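4.3 The runs that failed quietly

Of the 1,347 simulated episodes collected on the Enulby bench, 749 were logged as complete. This figure pleased everyone until Laimutė Raudsepp sat down with the recordings and watched the first 200 of them from end to end, a task for which the authors remain grateful and for which she has asked not to be considered again. In 100 of those 200 the part had slipped in the grasp before the final placement, and the controller had carried on regardless, released whatever it was holding and reported success.

The fault lay in our own grasp check. Grirkurura, our task runner, treats an object as held if the fingers have stopped closing before they reach their lower limit. A part that has turned sideways between the fingers also stops them closing. So, as we later confirmed, does a part held by one corner, and so does the edge of the table. During transport the check was not repeated at all, on the grounds (recorded in a code comment by the first author) that nothing much happens there.

Transport is the stage at which the arm has the blue and yellow part clear of the tabletop, and with the old check the runner had by then stopped asking questions.

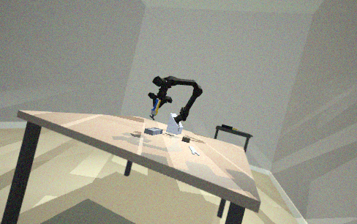 4.4 What the outside view missed

Our first attempt at a diagnosis used the room camera alone. At that distance a tilt of a few degrees looks much like no tilt, and we spent most of January adjusting friction values that had done nothing wrong. The Fankhauser contact model was blamed, replaced with a simpler one, and put back with an apology when the slips carried on at the same rate.

The view from the gripper was more useful. With the parts seen between the two fingers, the angle of the yellow bar could be compared with that of the blue stem beside it, and a change in that angle from one step to the next could be measured without guesswork. Figure 6 gives the view used for this purpose.
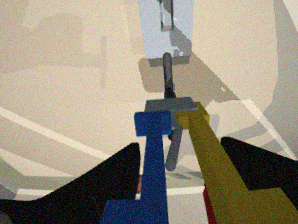

Figure 6. Gripper view in simulation, with the blue and yellow pieces between the black fingers and the grey rod behind.

We added two tests to the runner. The first compares the pose of the part with its pose at pick-up and stops the arm if the two disagree. The second repeats the grasp check at every step of transport. Both were merged on November 3, 2021, and the success rate fell at once, which we report as an improvement. The Flovent planner, run unchanged on the same starting states, now stops early on the slips it used to deliver with confidence. It still can't tell a good grip from the edge of the table, and that fault is left open.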